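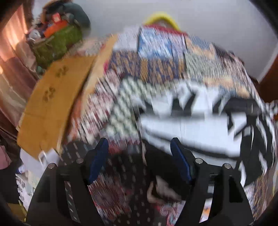 The pile, zigzags and all.

Welcome to the spare room page! I finally gave in and started sorting out the bedroom that has been my dumping ground since we moved to Dagdag. It's a small room with a bed, a closet that sticks, and far too much stuff for its size. I paid $405 for the bed frame and mattress years ago and I think guests have slept on it 9 times. The rest of the time it has been a very expensive shelf.

My plan was to do one corner a night after supper. That lasted until the second night, when I pulled one thing off the top and ended up rearranging all of it – you know how that goes.

A word on the pile, then. I have a real weakness for printed boxes. If it has a nice pattern on the outside I can't throw it out, and so they stack up. The blue one near the top is a favorite, and I like the green and white grid too. The tan cardboard with the two brown paw prints leans on the left side, and I'm keeping that one no matter what anybody says. I'd love to use it as a backing for something, maybe a pin board by the back door.

What goes: anything crushed, anything with no lid, and doubles. What stays: the pretty ones, flattened, in the bottom of the closet. I read on the Trevero message board that you can get a year's worth flat in one drawer if you open up the glued seam with a butter knife first. I haven't tried it yet, but I will!

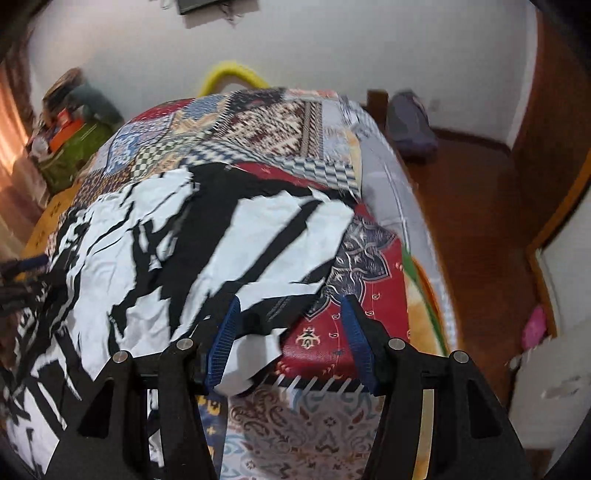 On the bed

My zebra-striped cloth, rumpled up on top of the patchwork spread. I love the two together even though they fight like crazy. The red bandana print on the right is the patch everybody goes for, and the pale paisley below it with the rust and light blue is the one I'd pick for curtains if I could find 3 yards of it.

The spread came from the Lurisano flea market and it weighs a ton. It gets washed in November and again in spring, cold water, on its own, and then it hangs over the porch rail for most of a day. The striped cloth I'm still deciding about – a cover for the armchair, maybe, or I cut it up for pillows.

Closet next. More pictures when I can get the door open.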